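Speaker notes — "Two Grippers and a Wicker Basket: building a hand-held rig in a shared shop"
Inna Kushnir, Prevbridge makers' evening

Opening (keep it short, people will still be finding chairs)

Hi, I'm Inna. I build things at Prevbridge, the shared workshop, mostly in the evenings and mostly with other people's leftover screws. Tonight is about a pair of hand-held grippers, a backpack harness, and the long road to getting clean recordings out of them. The project is called Fliltora. Don't ask me what it means, we needed a folder name and it stuck.

Ask: who here has printed a gripper? Who has printed the same gripper again a week later? (Wait for the groan.)

What we wanted

A way to teach an arm small household chores without puppeteering the arm itself. You hold the grippers, you do the chore, the marker cubes tell the software where your hands are. We have one arm, called Illus, bolted to a bench in the back, and it's slow and grumpy, so anything we can do away from it is a win.

I wanted ordinary stuff on an ordinary table. A basket, a picture, a plant, flowers in a vase. If it only works on foam blocks I'm going to be bored by January.

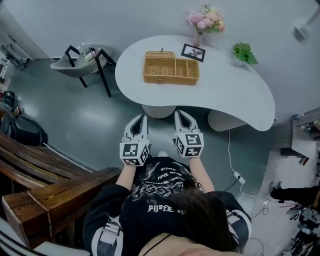
So, the fingers. First version was straight, like a pair of rulers, and it was awful on anything round. Curved and tapered is much better, because the tips meet first and you can pick at a thin edge. I went through nearly 200 grams of filament just on finger shapes, which is cheap as hobbies go, but my trash can looked like a crab dinner.

Tell the story about the spring here. Short version: too stiff, my thumb gave up before lunch, swapped it for a softer one out of a broken stapler. Still in there!

The cubes

These took longer than the fingers and I did not see that coming. Square black-and-white markers on the faces, so that whichever way you turn your wrist there's a good chance at least one is facing the camera. Things I'd pass on:

Print them matte. Glossy paper under workshop lights is hopeless.

Leave a white border around each marker. I trimmed mine too close the first time and the detection went all jumpy.

Glue them flat. A bubble under the paper will tilt your whole hand in the data, and you'll spend an evening blaming your math. (I spent an evening blaming my math.)

Write down which marker goes on which face before you glue anything. I mean on paper, next to you, with a pen.

The straps

Wear it for ten minutes before you decide it fits. Shoulder straps with buckles you can reach yourself, please — our first harness needed a second person to get you out of it. Long hair and buckles are also a thing. Tie it back, or do what I say and not what I do.

The recordings

Pause, drink some water.

Our best folder so far has 813 clips in it. The goal is 4000, and I have no idea when we'll get there. Each clip is one small job: open the fingers, go in, close, lift, put down, back off. We keep a plain text log of what was on the table and where, and I check it against the clips afterward with a cup of tea.

The basket turned out to be my favorite object. It has compartments, so you can ask for "the narrow one in the middle" and the gripper has to go in straight or it bumps the wall. Wicker also gives a little when you knock it, so mistakes are quiet. I'd start anyone on a basket.

Biggest lesson from the first batch: start every clip with the jaws open and empty, both hands out over the same patch of floor. Hold it for a breath, then go. Before we did that, lining up the left and right hands was guesswork. Now my little script (I called it Siddiqui, it's on the shop drive) finds the start by itself on most clips and flags the rest for me. 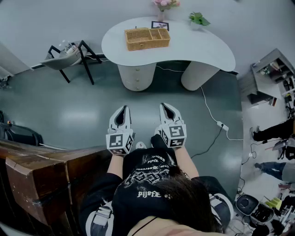

Questions I usually get

Can I use one hand? Sure, and it's a good first build. We added the second because lids and bags are miserable one-handed.

Does the arm copy you yet? Sort of. Illus can get to the basket and close on something soft. Putting it back down neatly is what I'm working on now.

Can I have the files? Yes, come find me after. Bring a USB stick, the shop wifi is what it is.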